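Home and Household Board > Laundry and Linens > Folding long-sleeved shirts on the bed – does anybody have a method that holds?

Page 1 of 1

mahtab_alipour
Posted 15/03/2023
Hello everybody, long-time reader and very occasional poster! I've come back with a question my mother would have laughed at. We moved into a place in Hastville in December and I finally have a big bed to fold on, after years of folding on top of a dryer that walked across the floor when it ran. I love it. I put the whole basket on the bed, put the radio on, and away I go. Socks are fine, towels are fine, and T-shirts I could do in my sleep.

Long-sleeved shirts are another matter. I lay them out, I smooth them, I bring the sleeves in, and by the time the shirt reaches the drawer one cuff has wandered out of the bottom and there's a big diagonal crease across the front. My husband wears them for work, so we have a lot of them. I've tried the store method (face down, sleeves back, fold in thirds) and I've tried folding around a magazine, and the magazine one looked lovely right up until I pulled the magazine out.

So what do you all do? And does it matter what you fold on? My sister says a mattress is too soft and I should go to the dining table, but the dining table always has homework on it.

linen_closet_lou
Posted the same day
Welcome back, Mahtab! I'm with your sister, I'm afraid. A bed gives under your hands, so when you press a fold flat you're pushing the shirt down into the mattress, and the fold springs back as soon as you lift it. I fold on the kitchen counter with a bath towel under everything and I've done it that way since my oldest was in diapers. If you can get the homework moved for half an hour, try it once and see whether the cuffs stay put.

I do think the bed is wonderful for sorting, though, so please don't think I'm taking it away from you.

gemma_staniforth
Posted the same day
Oh, I have to stick up for the bed here! I fold on one every time and I wouldn't go back to a table, partly because of my back and partly because you can sit down and have company while you do it, and laundry goes so much faster with somebody to talk to. What changed things for me was giving up on doing the first part of a big item by myself. Two people, one on each end, a gentle pull to take the worst of the wrinkles out, and only then down on the sheet. My grandmother did her bed sheets that way with whichever of us happened to be passing through the hall, and it works just as well for anything long.

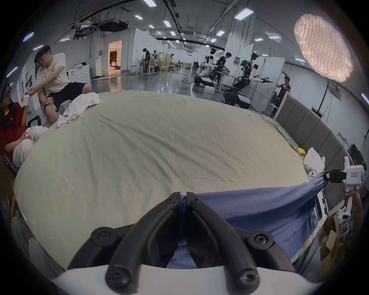 Blue cloth held at both ends over the corner of the bed, plenty of company on the far side

You'll notice the bottom sheet is wrinkled too. I've stopped worrying about that. People will tell you to make the bed perfectly first, and if that makes you happy then by all means, but I've never found that a crease in the sheet printed itself onto a shirt. What I do care about is keeping the small white things in their own pile, away from whatever I'm folding, or I end up with a sock rolled inside a sleeve and a lonely one in the drawer for a month.

Mahtab, how many shirts are you doing in one go? If it's a whole week's worth I would hang half of them and save yourself the trouble.

tumble_dry_low
Posted the same day
I have to disagree with the pulling, Gemma, sorry. It's fine for sheets and tablecloths, but on a shirt you're putting all the strain on the seams, and if it's a knit you'll end up with one sleeve longer than the other. I ruined a good gray sweater exactly this way (my own fault, I was in a hurry and a little cross). Give it one shake from the shoulders and lay it down.

Also nobody has asked what the shirts are made of! A stiff cotton and a stretchy blend want completely different handling.

mahtab_alipour
Posted the same day
Good point, I should have said. Mostly cotton, two of them a sort of brushed flannel that he'd wear every day of his life if I let him. The flannel ones are the worst for cuffs because they're so bulky at the wrist.

Gemma, it's usually the whole week, yes. We have very little hanging room, as the closet came with one short rail and I haven't gotten around to putting up another.

linen_closet_lou
Posted the same day
Mahtab, for the rail, look at the Zatham add-on ones that hook over what you already have. I hung mine without a single screw and it holds all the school blouses. For flannel I'd unbutton the cuffs and lay them open, and they go down much flatter. I hope that helps a little, even if you stay loyal to the bed!

gemma_staniforth
Posted the next day
Tumble, that's fair about knits, and I'm sorry about your sweater. I should have said a gentle pull along the length and never across the shoulders. I wouldn't do it with anything stretchy either.

Now, for the part on the bed itself, since Mahtab asked for a method and I went off talking about my grandmother. I spread the shirt out completely before I make any fold at all – collar pulled up toward the headboard, body smoothed down with the flat of both hands, sleeves out wherever they want to go.
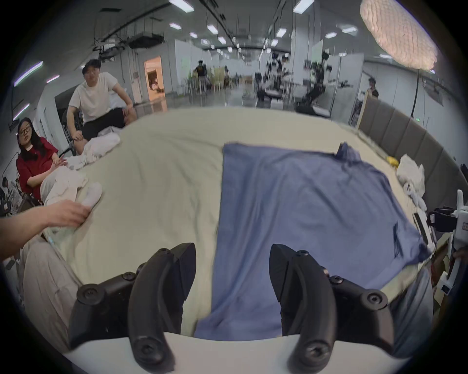 Then I take one side in toward the middle, and the sleeve gets laid straight down along the body so the cuff points at the hem. Same on the other side. After that comes the step I think you're missing, Mahtab: before folding up from the bottom, I tuck each cuff back on itself by a hand's width, so it sits well inside the shirt and has nowhere to escape to. Then the hem comes up halfway, and once more to just under the collar. I do the pressing with my forearm instead of my fingertips, which spreads the weight out and gets around the soft mattress problem that Lou mentioned. It isn't as crisp as a countertop fold, I'll give her that, but it gets to the drawer in one piece.

And if somebody is sitting with you, hand them the socks! Pairing is the perfect job for a person who says they can't fold.

yakubu_corner
Posted the next day
Roll them. I know, I know, I say this in every thread. But you lay it out just as Gemma says, sleeves in, and then roll from the hem to the collar and stand the rolls up in the drawer. No cuffs anywhere. I've had mine in an old Vomix drawer divider for years and I can see every shirt at a glance.

tumble_dry_low
Posted the next day
Rolled cotton shirts look like they've been slept in. We've been over this.

yakubu_corner
Posted the next day
And yet I go to work in them and people say good morning to me just the same.

mahtab_alipour
Posted two days later
Reporting back! I did the whole basket on the bed last night with my daughter sitting at the other end in charge of socks, and the cuff tuck is the thing, Gemma. I checked the drawer this morning and every sleeve was where I'd left it. The flannels did need Lou's trick with the buttons as well, so thank you both. I tried rolling one shirt to be fair to Yakubu, and it was very tidy in the drawer, but my husband took one look at the front of it and asked for the iron.

I still have a faint line across the chest on the stiffest ones. Would a towel under the shirt help with that if I'm on a mattress, or does it only work on a hard surface?

linen_closet_lou
Posted two days later
Try it with the towel folded double, and put a tray underneath if you have one big enough. I've done that when I had visitors and the kitchen was full. Let us know how the chest line comes out.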